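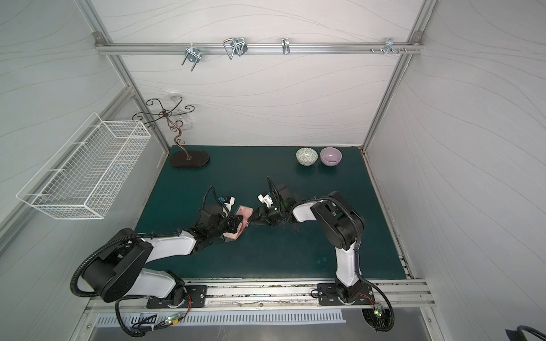

No grown adult needs a see-through clear protractor, a reader wrote to me in January, after I confessed in these pages to buying school supplies for fun. Fair enough! But need has never had much to do with it. I have a desk job, a drawer with 3 perfectly good rulers in it, and a real weakness for anything that comes on a printed card with a rainbow.

It started at Omance, the stationery store I duck into when I'm early for the train. They have a wall of 200 hooks at the back, and every hook is a small temptation. Pencil toppers, sticker sheets, erasers shaped like toast. I went in for printer paper (I still don't have printer paper) and stood there comparing cartoon animals like somebody choosing a puppy. I'm a pushover for a cream-colored rabbit, and if you put a pink heart near it I'm already at the register. 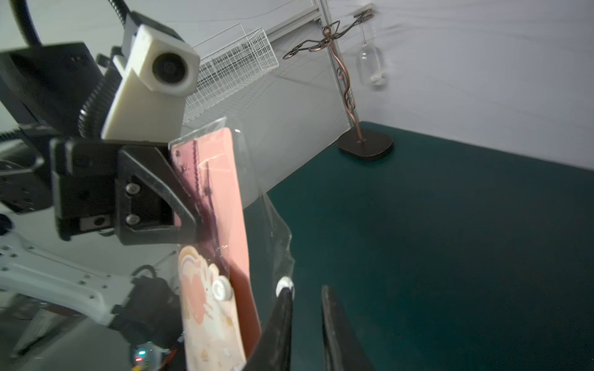

The card is half the fun

My rule used to be that packaging went straight in the recycling. Then I started looking at it. Somebody sat down and drew the puffy clouds behind the rulers, knowing they'd be half covered by plastic and thrown out by dinnertime. There are hearts, there's a bear with a bow, there's a rainbow in yellow and lavender and white. My Cunero notebook cost four times as much and came with a barcode.

And a clear pouch is a terrific thing to hang on to. Mine hold receipts, spare buttons and the tiny screws from a Thorlacius lamp I swear I'm going to fix.
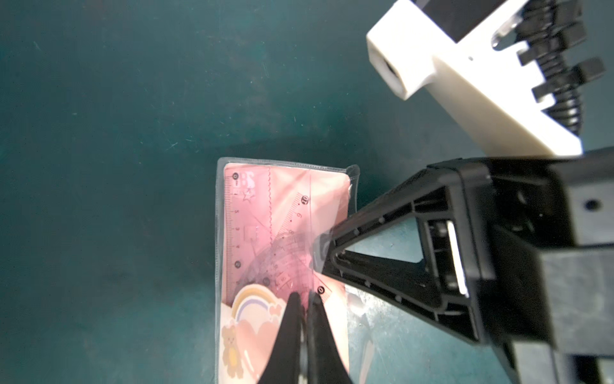
Straight ruler, triangle and protractor, still on their pink card.

I love that the set gives you all three shapes. You could get by with the straight one forever, but the triangle makes you feel like an architect, and I've been squaring up gift wrap with mine — badly, then less badly. The protractor took me right back to seventh grade and the smell of the Zitel glue sticks we weren't supposed to sniff.

Where do you keep it all, though? Mine lives out in the open, near the pretty things. A small bowl for clips, a lavender one if you can find it, and one of those curly metal stands with the scrolled arms,

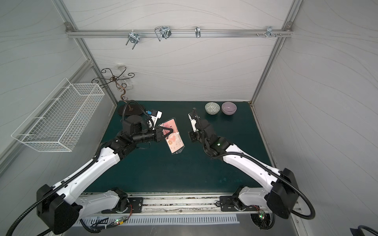

which I've seen used for cups and necklaces and would happily load up with washi tape. Pink plastic looks great next to dark metal. It looks great on a deep teal table, too, much better than on my beige desk, and I've been eyeing paint chips ever since.

So yes, dear reader, I bought the protractor. I've measured one angle with it so far, a slice of pie, and I'm going back to Omance this week for the printer paper.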